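クルヴォルビー地区 家庭内食品廃棄削減事業 中間進捗報告

提出先:イドリー助成基金 事業担当
報告責任者:イツィアル・バジェホ

一 対象期間の概況
当期は、前期に登録を終えた200世帯のうち、計量記録の提出に同意した世帯を対象として、家庭から出る食品廃棄の計量と、保存方法に関する講習を並行して実施した。講習はクルヴォルビーとウトビーの2会場で開催し、全19回の日程を予定どおり終了した。計量記録票の回収は3月に締め切り、有効と認めた記録は3125件である。

二 計量調査
記録票は、廃棄した食品の区分、重量、廃棄の理由を世帯ごとに記入する様式とした。集計の結果、件数が最も多かった区分は葉物野菜であり、調理済みの残り物、パン類がこれに続いた。廃棄の理由としては「購入したことを忘れていた」との記入が目立ち、期限表示の誤読によるものは当初の想定を下回った。
なお、ウトビーの一部世帯において、配布した秤の単位設定が統一されておらず、初回分の記録に換算を要した。換算作業はクレセンシオ・ビジャヌエバが担当し、原票との照合を完了している。換算不能と判断した票は有効件数に含めていない。

三 講習
講習の内容は、冷蔵庫内の配置、冷凍の手順、一週間の献立の組み立てとした。当初計画では講義を主体としていたが、参加者からの要望を受け、後半の回から実習の時間を延長した。これに伴い材料費が増加したが、印刷費の節減分を充当したため、講習費の総額に変更はない。
ウトビー会場では、夕方の回の出席率が昼の回を上回った。次期は開始時刻を午後6時に統一する方向で会場側と協議を進めている。教材の改訂はコバドンガ・ロブレスが行い、冷凍に適さない食品の一覧を新たに加えた。

四 課題
第一に、記録票の記入負担である。期間の後半に入ってから提出が途切れる世帯が見られ、その多くは記入欄の多さを理由に挙げた。次期は廃棄理由の欄を選択式に改め、毎日の記入を週3日に減らす案を検討している。
第二に、台所の条件の違いである。作業台の広さや調理機器の有無は世帯によって異なり、一律の手順を示すだけでは実行に結び付きにくい。教材には、作業場所の確保に関する項目を追加する必要がある。

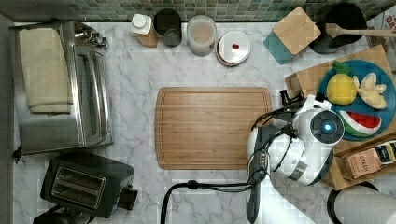

ウナイ・ロブレスからは、献立を先に決めるよう教わったものの、実際には安売りの品を見てから決めることが多く、買った後で組み直す方法も講習で扱ってほしいとの意見が寄せられた。同様の要望は他の参加者からも出ており、次期の教材に反映する。

五 次期の予定
改訂した記録票の試行をクルヴォルビーで先行して行い、支障がなければウトビーに広げる。計量データの分析は引き続きヴルチェク社に委託し、区分別の集計表を最終報告に添付する。予算の執行はおおむね計画の範囲内にあり、費目間の流用について追加の承認を求める事項はない。会計書類はカジェタノ・パチェコの確認を経て、別便で提出する。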